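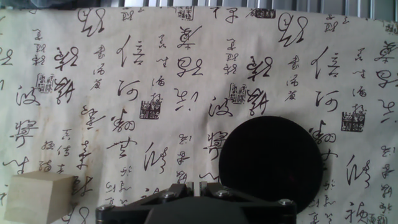
The printed calligraphy sheet on the work table, with a wooden block and a black disc resting on it.

Ulla Valtonen doesn't want to talk about authenticity. She brings this up in the first minute, before I have found a chair, and it makes me suspicious, given that she sells paper covered in writing most of her customers can't read.

"I sell table covering," she says. "People come in and ask me what the poem says. I tell them I don't know that it's a poem."

Her shop, Otham, deals in printed papers for tables, drawers and shelf backs. The sheet we spend most of the afternoon with is cream-white, with black brush-style characters in columns of different sizes, and seals among them. It has been on her own work table since April and looks it. There are creases, a soft fold near the middle, and a yellowish-brown stain that runs down through the writing on the left side. I ask about the stain.

"Tea, I suppose. I wasn't watching. I left it on purpose after that, so I could see how the paper behaves."

And how does it behave?

"It stains."

I came with doubts about this whole business. Calligraphy is somebody's hand moving once. What Valtonen sells repeats. Look at the left half of the sheet, then the right, and the same large looping character turns up near the top edge of both, with the same column under it. The second set sits slightly lower. Once you have spotted the repeat it's hard to look at anything else, and I tell her so.

"You're the kind who checks wallpaper seams," she says. "Fine. It's a printed pattern. Printed patterns repeat. I've never told anyone a person sat there with a brush."

But the supplier comes close. The leaflet from Clirier, which prints the paper, talks about "the spirit of the master's brush" and doesn't name a master. Valtonen reads it aloud for me in a flat voice and puts it back in the drawer.

"I wrote to them and asked who did the original. I got back a very friendly letter about ink."

One of the larger characters looks to me like the one for trust, or a letter, depending on what it's next to. My reading goes no further than a couple of evening classes, and the cursive ones defeat me completely. Valtonen has had customers who read Chinese or Japanese stand over the sheet and disagree.

"One man said it was several bits of different things put together to fill the space. A woman said no, it was fine, it was just very loose writing. I sold a roll to each of them."

I ask whether it bothers her to sell words without knowing what they say. She takes longer over this than over anything else.

"It should, a little. If it was in Finnish and it was nonsense, I'd be embarrassed. So yes, you can write that down."

She is less yielding on the price. A roll costs $300, and I tell her that seems like a lot for something that goes under a teapot. She says a roll covers 6 tables the size of hers. I do the division and still think it's a lot. A cheaper paper from Wuisan has a similar look, and she stocks that too, though she keeps it farther from the door. Asked for the difference, she says the Wuisan curls at the edges and the Clirier only wrinkles.

"I can live with wrinkles. A curled edge catches your sleeve."

Clirier claims to have sold about 3,000 rolls of the pattern. Valtonen shrugs at the figure. She has sold two this month.

Before I go I ask what she'd put on the table if this sheet were thrown out tomorrow. I'm expecting a plug for another roll. She looks over the stained side for a while.

"Oilcloth," she says. "Plain. But I don't sell oilcloth."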